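Gripper tryouts, Tuesday set. We had two grippers to get through, the Nalutard and the Gatido, and 70 runs planned for each one on the simulated kitchen counter. I love this counter! The marble is new since the last gallery, and it makes the grey robot parts a lot easier on the eyes than our old flat green table did. Everything on this page comes out of the same simulator build, with the Tastiler controller driving the arms and the friction settings left alone between grippers.

## Cans on marble

Soda cans are my favorite test object. They're smooth and round, and a gripper that comes in at a lazy angle will shove one across the counter before it ever gets a hold on it. We set the grip force limit to 8 newtons for both grippers (our first guess was way higher, and the fingers sank right into the can model).

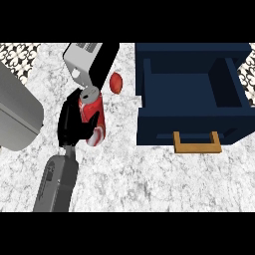
*Red can upright in the black fingers, navy cabinet with the wooden handle off to the right. The other arm is in close too, so this layout is a good one for trying out two-arm timing.*

**Can you compare grippers fairly if you only test them in simulation?**

You can compare how they approach an object, how much room they need and how often the fingers bump into things they shouldn't. Grip strength on slippery or soft stuff is a different matter, and for that we still want time on real hardware before picking a favorite.

## What we changed along the way

The controller got most of the attention this time. Tastiler used to close the fingers in one go, and now it closes them in 2 stages: a quick move until first contact, then a slow squeeze up to the force limit. What a difference! The Nalutard runs got calmer right away, with much less twisting of the can at the moment of contact. The Gatido was already pretty gentle and picked up a little speed instead, so both came out ahead.

We also moved the virtual camera higher. The old low view hid the fingertips behind the wrist in too many runs, and I spent a whole evening scrubbing through replays trying to guess which finger had touched first. The overhead view is so much nicer to work with.

Each run is capped at 2,000 simulation steps. That's plenty for a pick, a bit tight for a pick plus a drawer pull, so the drawer runs will get their own cap.

## Next up

The Ďurica fingertips go on both grippers for the next set, same counter, same controller. They have a softer pad model and I can't wait to see how they do on the drawer handle. Run logs and settings are in the gallery folder, sorted by gripper.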